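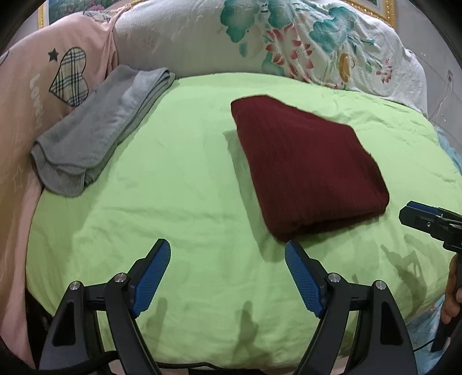 About Cuncombe

Cuncombe is a laundry and folding service for households. We pick up, wash, dry, fold and return clothes, towels and bedding in Kendetti and the towns on either side of it. We do not do dry cleaning, leather or wedding dresses.

The business was started by Manee Limsakul and Yayra Nartey, who had worked together in a hotel laundry and wanted to do the same work for families, at a smaller scale and with more attention to how things come back. The first loads were done in Manee's basement with two home machines. We moved to the Chaimongkol building on the river side of town the following January and have been there ever since.

What we do

Most of our customers are on a regular plan. You get two bags, one for clothes and one for linens, and we collect them on the same day each week or every second week. Folded laundry comes back within two working days. We sort by color and by fabric before anything goes in a machine. Knits and ribbed tops are washed inside out on a cool cycle and dried flat, and towels go in on their own so the lint stays off everything else.

We currently serve 1,076 households. In our last full year we returned 2,952 bags of bedding alone - more than we expected, and the reason we bought a second large dryer.

How we fold

People ask about this more than anything else, so it gets its own section.

Sweaters and other knits are folded into a block with the sleeves inside. We don't hang them. A thick knit will always make a fairly thick block, and we leave it that way instead of pressing it down, as hard creases across the ribbing are difficult to get out. Soft, plush pieces are folded lengthwise into a long strip and then stacked, so they can go on a shelf or over a rail. T-shirts are folded in thirds. Fitted sheets are folded corner into corner, and yes, we will show you how if you stop by.

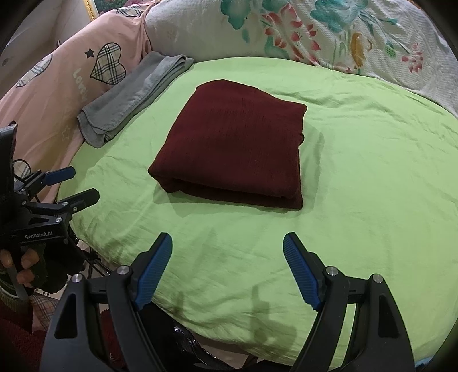

Maroon ribbed garment and gray cloth, both folded, on a light green sheet.

If you have your own way of doing things, write it on the card that comes with your bags. Janaka Munasinghe runs the folding tables and keeps the cards on file. Some customers want socks left unpaired, one wants pillowcases turned inside out. We follow the card.

In-home visits

Since last year we have also offered home visits. One of us comes to your house, strips and makes the beds, folds what is clean and puts it away where you want it. A visit takes a morning or an afternoon depending on the number of rooms. It was meant for new parents and people getting over surgery, but anyone can book one.

We use the bed itself as the folding surface whenever we can. With a clean fitted sheet on it, a bed gives more room than most tables and is kinder to knits.

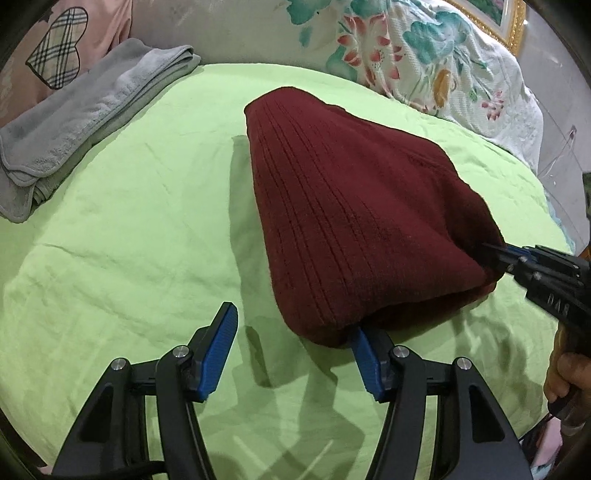
Larger pieces are done first, then clothes, and children's things last so they can go straight into the right drawers. Throws and extra blankets are left at the foot of the bed unless you tell us otherwise.

Who we are

Manee Limsakul - co-owner, washing and equipment
Yayra Nartey - co-owner, customer accounts and home visits
Janaka Munasinghe - folding tables
Orathai Pongsiri - mending, buttons and name labels
Zachary Simard - pickup and delivery

We also have part-time staff on the delivery routes, most of them students at Monditz College.

Getting started

New customers can sign up at the counter or by phone. The first bag is $26 and the monthly plan is $57, pickup and return included. There is no contract. You can pause for vacations with two days' notice.

Page last updated April 21, 2021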